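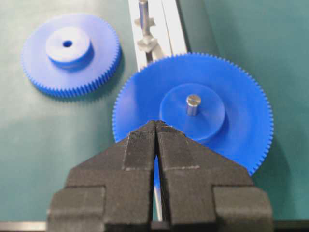
Okay, week 7, trade in services! Last time we did goods, the stuff you can put in a box and weigh. Take a blue gear like the one up top: it crosses a border, customs writes it down, and it goes into the merchandise column. Now suppose the seller, let's call them Pudetti, also sends a technician over to train the buyer's staff. The training fee is a service export, and it goes in a completely different column (people mix these up on the midterm every single year).
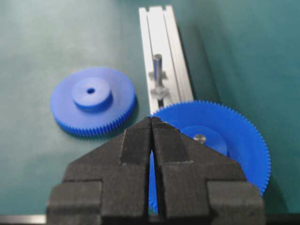

Remember the four modes of supply. Cross-border, consumption abroad, commercial presence, movement of people. Our technician is mode four. A tourist buying dinner in Whiteley is mode two, and yes, that counts as an export for Whiteley even though the dinner never left town!

Try this before Sunday: Kulham sells 189 million in services to Rirkari and buys 11 million back. What's the services balance? Show your work, please.
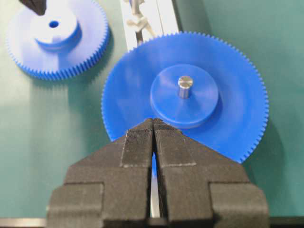

Reading is chapter 11, and you can skip the appendix on price indexes. We'll get to licensing and royalties next time.

Questions: Sveva Mancuso, office hours by appointment | Back to top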